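3.2 Sites and households

The survey covered 175 households in two districts, Arach (mostly older terraces, kitchens at the back) and Skirnar (flats, built later, kitchens open to the living room). Each household kept a food waste diary for 17 days. Bread was logged apart from everything else, by weight, on the scale we supplied. Crusts cut off for children counted as waste. Crusts fed to birds also counted, after some argument, see 3.4.

We asked for the diary to be filled in by whoever last handled the bread. In practice one adult did most of it, usually in the evening, from memory for the breakfast part. A known weakness of diary work and we have no fix for it. Entries made after 9 pm were flagged but kept in.

In total 1,563 bread entries were usable. Entries with no weight were dropped, as were those where the type of bread couldn't be read. Home-baked loaves were kept but coded on their own, there were too few in Skirnar to say anything about them.

3.3 Where bread is kept and where it is eaten

Storage first. Four codes: bread bin, fridge, freezer, left out in the wrapper. Many homes used two of these in the same week, so the codes are not exclusive and the shares in Table 2 do not add up to a whole. The freezer group is the one of interest. Homes that froze part of the loaf on the day of purchase threw away less by weight than any other group, in both districts, and the gap held when household size was taken into account.

Toasting is the link here. Frozen slices were nearly always toasted straight from the freezer, and stale slices were toasted too, so a toaster that stays out on the worktop may matter more than we thought at the outset. Interviewees talked about "getting it out" as a bother. Where it lived in a cupboard, the second half of the loaf was more often logged as thrown away. We coded toaster position as out, put away, or none. Slot width and number of slots not coded, though we wish they had been, as thick-cut bread came up again and again in the interviews. 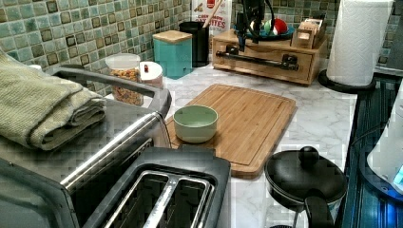

Figure 4. Two-slot toaster on a worktop, with a jar standing behind it against the tiles.

Position alone does not explain it of course. People who leave the toaster out may simply eat more toast. Biwott's storage scale, which we used for the interview part, has one item on appliances and it is worded too loosely to seperate the two. A better item would ask how many times in the past week the toaster was used for bread that would otherwise have gone in the bin. We added that question half way through, too late for Arach.

Cutting is the other point. Unsliced loaves lost more to the bin than sliced ones. Partly the heel, partly crumbs, partly that an uncut loaf goes hard at the open end and the first slice gets thrown. Households with a board kept out for bread logged smaller end pieces. We did not ask about knives. The effect of the board is small and it goes away in Skirnar once home-baked loaves are taken out, so we would not lean on it.
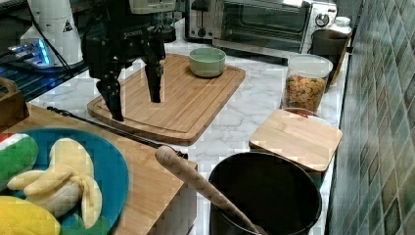

3.4 Coding and checks

Two coders worked through the diaries seperately, using the Pestetti code list with our own additions for bread. Agreement was 90 per cent on the first pass. Most of the disagreement was over what counts as avoidable. Mouldy bread was avoidable, burnt toast was avoidable, the heel was left as "possibly avoidable", which pleased neither coder. Bird feeding was first put down as use and then moved to waste, to match the earlier diary studies we wanted to compare with. Moving it back does not change the order of the storage groups.

Weights were checked against the size of loaf bought, where a receipt had been kept. A few entries gave more waste than bread and these were taken to be slips with the decimal point, then corrected or dropped. Left as is: entries where the weight looked rounded. Diary fatigue shows up in the second week, with fewer entries and rounder numbers, more so in the larger households. Results in section 4 are given with and without that week.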